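Reading time: 2 min

Subject: Re: [Quintero-list] oversalted beans, again

Njoroge Rashidi wrote:

> Made the black beans for the potluck and they came out like seawater.
> I followed the list recipe to the letter. It says 2 tablespoons for the
> big pot. My mother-in-law said they were "very seasoned." Is the recipe
> wrong or am I? Also, does the potato trick work, because I used 4 of
> them and now I have salty beans and salty potatoes.
> Njoroge

Njoroge,

The recipe is mine, so I'd love to say it's you. It's a bit of both. I wrote it years ago with the coarse salt from Brundima, where a tablespoon is mostly air. Then Brundima closed and everyone went over to the fine stuff, and the recipe stayed up on the list page, quietly ruining potlucks. Arnulfo complained about this in February and I told him to taste as he went. Sorry, Arnulfo.

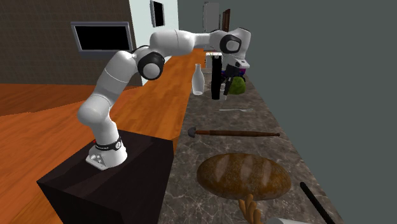
So how much fine salt should go in the big pot? Start with one level tablespoon, stirred in once the beans are soft, then taste after ten minutes and add more by the pinch.

As for the potatoes, they soak up salty water, and what's left in the pot is exactly as salty as before, only there's less of it. You'd do as well with a sponge. Cook a second batch with no salt at all and mix the two. Yes, this means you'll have a lot of beans. Sze-wing froze hers after the same accident and was still bringing them to people's houses the following summer.

If you don't want that many beans, drain off half the liquid, top it up with plain water and simmer for half an hour. You lose some flavor, but your mother-in-law may come back.

Duván will now write in to say that you should weigh your salt. He's right, and he has been right at great length, so I'll save him the trouble: 60 grams in the old recipe was never what I meant, and I don't know who typed that into the archive copy. Ignore it.
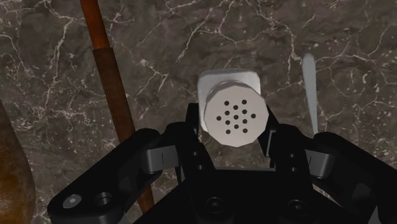

CORRECTED VERSION, PLEASE REPLACE YOUR COPY

Soak the beans overnight in plenty of water. Drain, cover with fresh water, add an onion cut in half and a bay leaf. Simmer until soft. Fine salt as above, then garlic fried in oil, then a splash of vinegar right before serving. Leave the lid off for the last part if it looks like soup.

If you use canned stock, leave the salt out until the end and then see. The Fustard stock is on the salty side to my taste, and Segundo swears by it, which tells you something about Segundo's blood pressure.

Whoever has my blue ladle from the potluck, I'd like it back.

Molletti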